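Shop / Tables / Steel tops / Alvarado Table

Alvarado Table, brushed stainless top
Item 948
$432, legs included

We have sold plenty of tables at Starcombe, and this is the one we keep ending up with in our own rooms. The Alvarado has a brushed stainless steel top on dark metal legs, and it does the job of a table so well that you stop thinking about it. Put your snacks on it, a yogurt, a stack of mail, a hot pan straight from the stove. It takes all of that and asks for a wipe at the end of the day.

The top is what people fall for. Brushed steel changes through the day in a way that wood and laminate never do. Near a window it picks up long bright streaks in the morning, and by late afternoon the whole surface has gone soft and gray. Set something down on it and you get a hazy reflection around the base, blurry and rather pretty. I have one by my desk and still look at it more than I should!

A steel table can feel a little cold on a bare floor, so we like it on carpet. The combination we suggest most often is the Plesari, our low carpet with fine streaks in light gray, white and a muted blue-gray. The thin lines run along the floor like woven grass, and the blue in it is quiet enough that you may not notice it until you put something black beside it. Dark legs look very good on it.

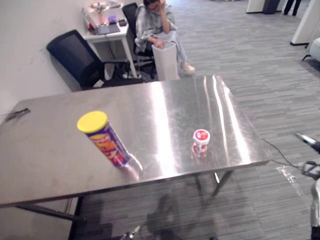
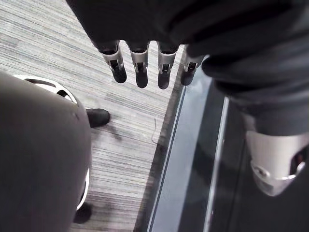 Height is 30 inches, which suits most chairs. If you plan to stand and work at it for hours, ask us about longer legs. They bolt on with the same four plates, and we can swap them before the table ships. The legs come packed separately from the top, with a wrench that is decent enough to keep afterward.

Putting it together takes two people and maybe half a cup of coffee. Lay the top face down on a blanket, start every bolt by hand, then go back and tighten them all. Do the final tightening after you've turned it over and stood it where it will live, especially on carpet, where the feet need a minute to settle. Each foot has a screw adjuster. Use it — a steel top that rocks makes a noise you will hear in the next room.

About marks

Yes, it shows fingerprints. It shows smudges too, and over time it will get light scuffs where things are slid across it. You can buff the smudges out with a dry microfiber cloth, always going with the grain. Scuffs are there to stay, although they blend together after the first few months, and I think a used top is nicer to look at than a new one. If you want a surface that stays perfect, look at the Mudar instead. It has a matte powder coat and is a very good table, just a less interesting one.

Please don't use steel wool or anything with bleach in it. Warm water and a drop of dish soap are enough for food spills. For sticky rings, leave a damp cloth on them for a few minutes and they lift off by themselves.

Who designed it

Aurélien Lemaire drew the first Alvarado for a small bakery that wanted a prep table customers could also sit at. The bakery's version was longer and much heavier. Ours keeps his edge, folded under and eased so that it doesn't catch your forearm, and that edge is the part we would fight hardest to keep. We've made 3,326 of them so far, and the only thing changed along the way is the foot, which used to be hard plastic and is now rubber.

Ordering

Tops are brushed in batches, and the next batch is due in February. Orders placed before then ship from what we have on the shelf. Grain can vary slightly between batches, so if you're planning to put two tables end to end, order them together and add a note. We'll match them by eye before packing.

Carpet samples are free. Ask for a Plesari sample when you order and put it on your own floor for a day or two before you decide.

Related items
Alvarado Bench
Mudar Table, powder coat
Plesari Carpet, streaked gray
Long leg set for Alvarado
Microfiber cloths, pack of six

Contact us | Shipping and returns | © Starcombe | Back to top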